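Kitchen table helper wanted, Sundays at Teder

We're looking for someone cheerful and steady to join our snack table on Sunday mornings! Teder is a small community canteen above the Amaral bike workshop, and every week we put out something to eat for the riders before they set off. The job is simple, friendly work: opening boxes, setting bars and fruit out on plates, keeping the table tidy and flattening the cardboard afterwards.

You'd be with us for 3 hours from 8.30 am, and we pay £245 a month. Nut bars go fastest (peanuts and dark chocolate is the one everybody asks for), so you need to be happy handling nuts.
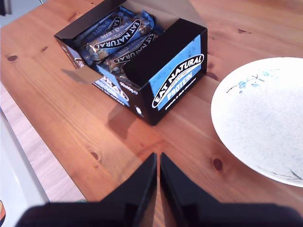

No catering experience needed – Triin Jõgi will show you where the plates live and how we like the table laid. We put out 700 bars over the spring season and 182 riders are signed up already, so it can get lively just before nine. If you enjoy a chat while your hands are busy, you'll love it.

Packaging is a proper part of the job too. Boxes get opened out, flaps and all, and stacked by the back door for Mista, who collect our card.
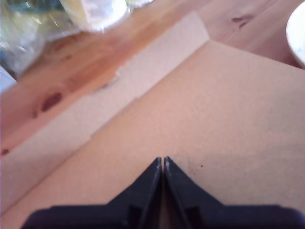

We'd also like you to keep an eye on the stock list and tell Maximiliano Ledesma when something is running low. He does the ordering on Sunday afternoon.

To apply, send a few lines about yourself to Maximiliano at the Teder front desk, or just come up the stairs any Sunday before noon and say hello. You must be 16 or over. Tea, coffee and a late breakfast are on us!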